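Wrapped Up: My Packing Project Report
By Sadia Rana
June 27, 2018
14 comments | 202 shares

So for my end-of-year project I picked packing, which got a few laughs in class, but I had a good reason! Back in February my aunt moved from Clorkthorpe to Fomholm and a whole box of her things showed up dented, scuffed or just plain broken. I wanted to find out how much bubble wrap a thing really needs, and whether it matters how you put it on.

My budget was small, so most of it went on one big roll of wrap from Lodhi, the packing store near the bus station, plus tape (way more tape than I planned for). I stuck with tall, round shapes because they are a pain. A box has flat sides, so you fold the wrap over and you're done. A cylinder wants to roll away while you're hunting for the end of the tape, and then you have the top and bottom to worry about.

I tried two ways of wrapping. The first I called the straight roll: lay the sheet flat, put the thing at one edge, roll it up, tape the seam. The second was the Plodach fold, named after the street I live on, where you roll it the same way but leave extra at both ends and tuck it in like a candy wrapper. I like the fold better. It takes longer, though, and if the extra isn't taped down it springs right back out.

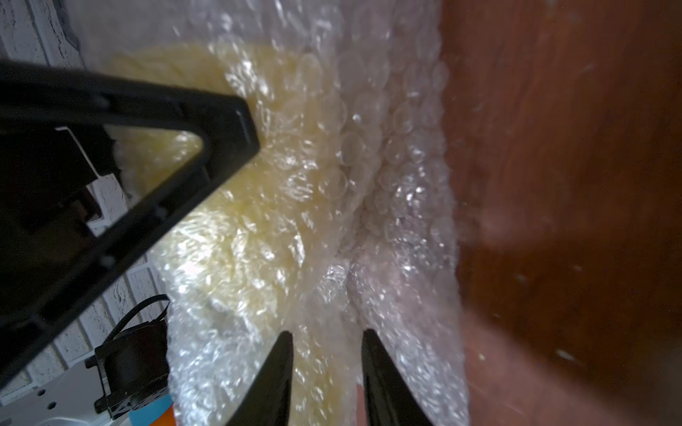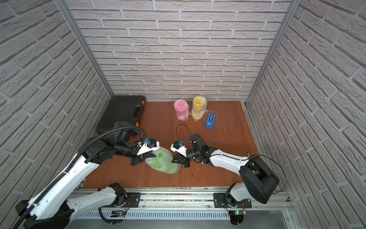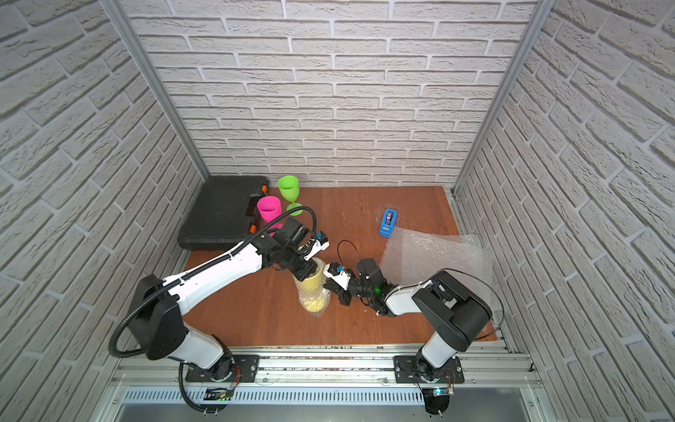
Yellow in bubble wrap in all three; the pink one is in the second and third.

The tape dispenser goes to the back of the table when I'm wrapping, or I knock it with my elbow. Clear wrap was a lucky choice too. With colored pieces inside you know which is which without writing on anything, and I could check for thin spots just by looking.

My biggest mistake was pulling too tight. I figured tight meant safe, but squashed bubbles don't cushion much, so after 7 practice wraps I started over and kept everything looser. I also wasted a lot of plastic by cutting first and measuring second (my teacher wrote "measure!" on my draft, underlined). One full wrap with a good overlap used around 800 square inches the way I was doing it, and I think I could get that down.

Next I want to try paper padding, and do a proper drop test from 4 feet with something breakable inside. My aunt has already offered me an ugly vase.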